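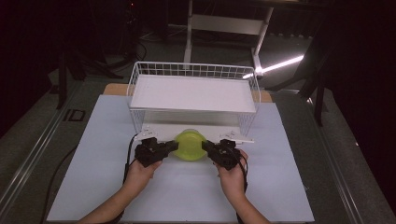

Hilde Goossens
Before you print new jaws, please check the cable first. I had the same slipping in November and I lost two weekends with jaw shapes. It was the cable pulling my wrist back a little every time I turned the hand.

Posted by nvrabec
Thank you Hilde, but I am not sure it is the same thing. I will write the whole story, maybe I should have done it in my first message.

I build a pair of hand-held grippers in our shared workshop. You hold one in each hand, do some task on the table, and later the recording should teach a small arm which does not exist yet (I have the base and two joints, please do not ask when). For now the task is to take a plastic bowl from in front of a wire basket, using both grippers. The bowl is the thin translucent kind, yellow-green, with a rim which goes out a little.

My problem: when both jaws press on the rim, the bowl turns. It does not fall, it rotates between the two jaws like a wheel on an axle. Out of 30 tries I had 9 where the bowl stayed level until I put it down. The jaws are PETG, flat inside, with a strip of rubber cut from an old bicycle tube.

Natália Vrabec

Posted by crankcase_lou
Two contact points on opposite sides of a round thing. Of course it rotates, you made an axle. You need more width at the jaw or you need to grip lower than the rim. I don't think cables have anything to do with it.

Posted by Hilde Goossens
Lou, I did not say the cable makes the axle. I said the cable makes the hands move when you think they are not moving. If one jaw goes three millimeters lower than the other, the bowl gets a push and begins to turn. With a loose cable I still had some turning, but much less.

Natália, where does the cable leave your housing, at the back or at the bottom? And do you hold it with something at the wrist?

Posted by nvrabec
At the moment it only hangs. I hold the gripper from below, so the cable goes down beside the hand. I did not put any strap because I take the grippers off many times in an evening, and the strap was making me angry.

About the width: the jaws are 8 mm wide at the tip. I made them narrow because the next object should be a spoon. If I make them wide, then I have a good gripper for bowls and a bad one for spoons.

Posted by soltusen_fan
which servo reading are you recording, or is it just a potentiometer on the trigger? asking because I want to copy this

Posted by nvrabec
Potentiometer on the trigger, and a magnet encoder on the jaw axis. The board is a Volinent, the small one. I will put the files when the housing closes without tape.

Posted by crankcase_lou
Then make the tips exchangeable. Two screws, M3, done in an evening. One pair wide with a shallow V, one pair narrow for cutlery. You will want this anyway when the rubber gets dirty.

And bicycle tube is not a good choice in my opinion. It has talc on the inside and it stays slippery for a long time, even when you wash it. Use silicone sheet, 1 mm.

Posted by Hilde Goossens
I do not agree about exchangeable tips for this use. If she records with wide tips on one day and narrow tips on another day, the recordings are from two different tools. The arm must then have both tips also, and somebody must write down each time which one was mounted. I did this and I have 124 recordings that I cannot sort any more.

Silicone yes. On this we agree.

Posted by crankcase_lou
Put a small resistor in each tip and let the board read it. Then it sorts itself. But fine, if you want one tip only, then make it narrow at the front and wide behind, and grip the bowl with the wide part.

Posted by nvrabec
The last idea I like very much. Narrow at the front for the spoon, wide behind for the bowl. The jaw is short so I must see if there is place enough before the housing touches the rim.

I have one more question, about the cloth. I put a pale blue-gray sheet on the table because I wanted a quiet background. But the sheet moves a little when I push the bowl. Do you fix it?

Posted by Hilde Goossens
I fix mine with clamps along the back and I leave the front free. Tape leaves glue on the wood and then the others in the workshop complain, with good reason.

Posted by soltusen_fan
I use a yoga mat lol. doesn't move at all

Posted by Hilde Goossens
A mat is soft, so the bowl sinks a little and the height is different each time. For a bowl maybe it is no problem. For a spoon I would not do it.

Posted by nvrabec
Update from February 5, 2025. I did only one change at a time, as Hilde asked me in a private message. First I fixed both cables to my sleeves with a clothes peg (not elegant). Same bowl, same old rubber, 30 tries again: 14 level. So the cable was a part of it, and Lou, I am sorry, but this point goes to Hilde.

After this I changed to silicone and kept the pegs. 22 level. I have not printed the new shape yet, the workshop printer has a blocked nozzle and there is a list of people waiting.

Posted by crankcase_lou
30 tries is not many, and you also got better with practice between the first set and the third. Do one more set with the old rubber and see if it goes back down.

Posted by nvrabec
You are right, I did not think about the practice. I will glue the old rubber again on Saturday and write the number here, also if it is a bad one.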